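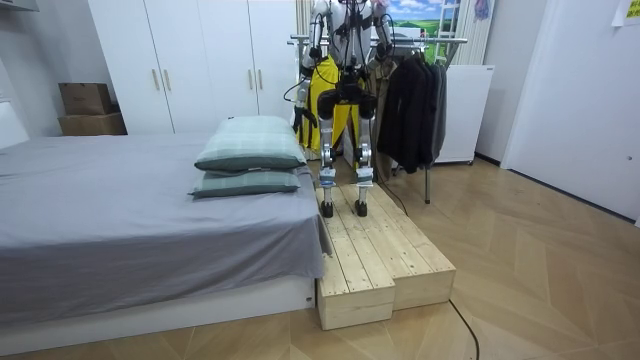 Chapter 5
The Coming of Sound and the Working Actor

When cinemas began fitting loudspeakers at the end of the 1920s, the change was felt first by the people on the screen. Directors could learn to work with microphones, and musicians in the theatre pits could look for other jobs, but an actor had only one voice. This chapter looks at what happened to performers between the last silent pictures and the middle of the 1930s. It deals mainly with actors in the second and third rank, whose names came below the title or did not appear at all.

Most general histories tell this story through a few famous failures. A star with a thin voice or a strong accent speaks one line, the audience laughs, and the career is over. There were cases of this kind, but they were fewer than the stories suggest. Many silent actors had come from the stage and could speak perfectly well. What ended their contracts was often money. A studio that had to pay for new equipment was glad to let an expensive player go, and a poor voice test gave it grounds to do so.

The position was different for actors who worked outside their own country. In silent films a Polish, Danish or Hungarian actress could play a Frenchwoman in Berlin one month and a Spaniard in London the next. The title cards were translated and nothing else had to change. Once films talked, she was tied to the languages she could speak. Some went home. Others found work in the multiple-language versions, in which the same script was shot two or three times on the same sets with different casts. An actor who was fluent in two languages might appear in both versions and be paid a little more for it.

These versions were made in large numbers for a short time. They were costly, and audiences did not always care for them. By the early 1930s dubbing had improved enough for most producers to give them up, and the actors who had lived by them had to move again.

Section 5.1 explains how voice tests were carried out and who judged them. Section 5.2 follows the multiple-language versions from the first experiments to their decline. Section 5.3 turns to the small touring companies, which took in a good many former film players. Its main source is the set of letters edited by Finlay McIver as The Plesthorpe Letters. There are 59 of them, written by a supporting actress to her sister, and 27 date from the two years in which she was trying to get back into pictures. She says little about art. She writes about rent, train fares, a coat she could not afford to replace, and a part she lost in May to someone ten years younger.

Before you read on, look again at the table of contract types in Chapter 4. You will need to know the difference between a term contract and a picture contract, as the two groups were treated very differently.

Terms used in this chapter

Voice test: a short recorded scene used to decide whether an actor was suitable for sound films.

Multiple-language version: a film shot more than once from the same script, each time in a different language.

Dubbing: replacing the recorded speech in a finished film with another voice, in the same or another language.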